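Small mesh shelf on my desk - what do I put on the bottom level?
Posted in Home & Tidy, Gadavmont neighbors board

Sólveig Mogensen
I just picked up one of those little tabletop shelves with the black wire mesh and light wood boards and I love it! It sits on my white craft table and looks so neat. The top is easy (a plant and my tape dispenser). The bottom is driving me nuts though. I put my yarn ends, clips and glue sticks straight on the board and within a day it was a heap, and I have to stick my whole arm in to find anything. Has anyone got a good setup for the lower part? I'd like to spend next to nothing. The opening is 32 cm wide if that helps.

Kolbrún Kárason
Oh, I have been waiting for someone to ask this! Get ONE basket that nearly fills the bottom board and keep everything in it. I tried three tiny ones first and they slid around and I kept pulling out the wrong one. With a single basket you slide it forward, grab what you need and push it back - so much nicer than fishing around behind the mesh.

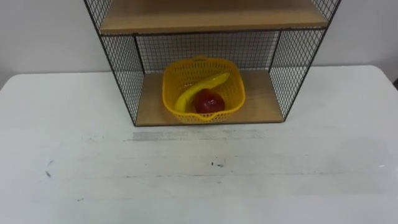 Yellow basket on the lower board, with a bit of wood still showing at the sides.

Leave yourself that gap! You want your fingers to fit down beside it. Measure the board itself and not the top of the opening, my side panels lean outward and I got fooled the first time I went shopping. I also really like the kind with slots in the walls, you can tell from the front if the glue sticks are running low. And go for a bright color, it looks so cheerful against the black wire. If your clips are tiny, put them in a jam jar inside the basket or they'll poke out through the slots.

Bent Ravn
mine just has mail on it

Heiðrún Þórarinsdóttir
Second vote for one basket. I cut a piece of felt for under mine so it glides on the wood, and it's wonderful, no more scraping sound when the kids are asleep. Yarn ends go in a zip bag or they tangle with everything else. Cultcombe had baskets in the kitchen aisle when I was there in April, cheaper than the office ones and pretty much the same thing. Take a tape measure with you!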